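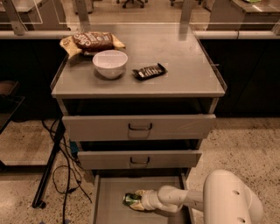
Plundberg Institute Reports New Method for Teaching Robots to Work Inside Drawers

MEVSIDE – Researchers at the Plundberg Institute have developed a training method that helps a robot arm place and retrieve small items inside a drawer, the Institute announced today. In a series of 100 test trials, an arm trained with the new method completed its assigned task 87 times. The same arm, trained on the same recordings with the group's earlier method, completed 38.

The method, named Amin, was developed at the Institute's Baltside laboratory by a team led by Nandini Palaniappan. It addresses a long-standing difficulty in household and office robotics: the side walls of a drawer limit the directions from which an arm can approach, and the arm often hides the item from the camera at the moment of contact.

Most training methods treat every moment of a recorded demonstration as equally important. Amin gives greater weight to the short period just before and just after the fingers close on an item. It also asks the control model to estimate the position of the drawer walls at each step, even when those walls are partly hidden from view. The estimate is used to correct the path of the wrist while the arm is still moving.

"A person reaching into a drawer makes many small corrections without thinking about them," said Palaniappan. "Our recordings contained those corrections all along, but they made up a very small share of the data, and the model was learning to ignore them. Once we changed the weighting, the behavior in the drawer changed with it." 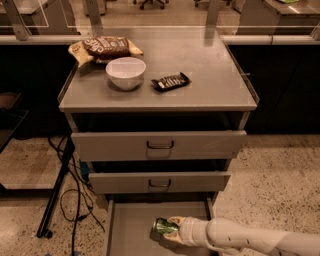

Reading time: 3 minutes

The team trained the control model on 584 demonstrations collected at Baltside. Tests were carried out with a gray metal cabinet of three drawers and a selection of ordinary packaged goods, among them a small snack in a green-and-white package and a green aluminum can. A bag of chips, a chocolate bar, and a white bowl were set out on the cabinet top.

Each trial began with a written instruction naming the item and the drawer. A trial was recorded as complete only if the correct item had been moved to the requested location and released without assistance from the operator. Items that were dropped and then picked up again by the arm were counted as complete, provided the time limit had not been reached.

The remaining failures were concentrated in two situations. In the first, the fingers closed on the item too near one end and it turned in the grip as the arm lifted. In the second, the wrist stopped short of the drawer wall and the arm did not try again – a result the team attributes to an overly cautious wall estimate.

"We would like the arm to recognize a poor grip before it lifts," said Palaniappan. "That is the subject of our present work, and we expect to have first results by December."

The Institute will make the training code and the trial records available to other research groups on request. Inquiries may be directed to the Office of Communications, Plundberg Institute, Mevside.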